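10/14/23 — corridor, handheld demos, card task

Corridor by the meeting rooms again, as the lab itself is full of Gramura crates and Torunn needs the bench. Plan was 30 demos of the room card task with the handheld gripper: carry the card, hold it up against the wall next to the door, keep it there, let go when the second person takes it. Sounds like nothing at all, and I was a bit smug about it at breakfast.

First job was the finger check. Cevari (our recording script, for anyone reading this who joined after the summer) wants a closed-finger reference at the start of every batch, so I shut them fully, pointed the wrist camera at the doors and waited for the beep. It came on the second go. The first go I'd left the old offset in from the cup demos, my own fault, so please can we put the offset on the start screen where people will see it?

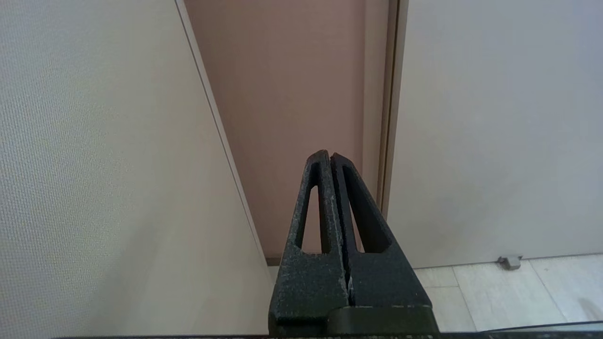 Floor wants the demos slower than the ones I did for the drawer. She's right, I rewatched a few of mine with her and I whip the thing about as if I'm late for a train. The policy copies that, and then on the arm it looks frantic — Olesia calls it my accent. So the rule for this set is a slow approach, a proper pause before closing, and no fiddling with the grip once you've got it. If the grip is bad, bin the demo and start again.

The card is awkward in its own way. It's laminated but it has gone crinkly, and there's a lot of glare off the creases when you tilt it towards the lights. I was all for printing a new one, but Arūnas says keep it, we'll want bent ones in the set sooner or later and a fresh card would only teach it about fresh cards. Fine! I did vary the tilt more than I'd planned, though, so the shiny bits don't always land in the same place.
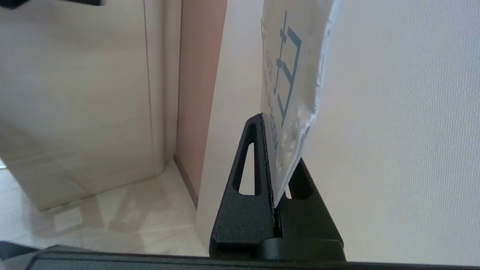
Kept the grip low on the card with the fingers square to it wherever I could. If you pinch it near a corner it swings, and then your wrist corrects without you noticing, and that correction ends up in the demo too. Threw out 8 for that. Sieglinde's idea is to have a go by remote control as well, from the Yeo desk, and compare the two lots. I'm slower on the remote but I do seem to correct less, so it's worth an afternoon.

Also want a look at the pads before the next batch. There's fraying right up at the tip, little white bits sticking out, and I don't know if it matters for something as thin as a card. 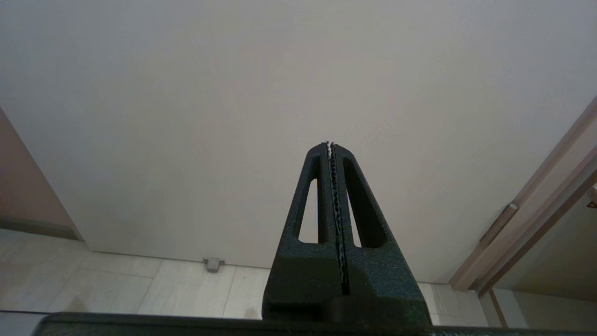 Fingers closed, frayed padding at the tip.

To do: ask Virport about pad strip. Trim the start of each demo by 400 ms, Olesia has the script. Remote session with Sieglinde, 3 short runs to begin with and then we'll see. Full retrain can wait until November.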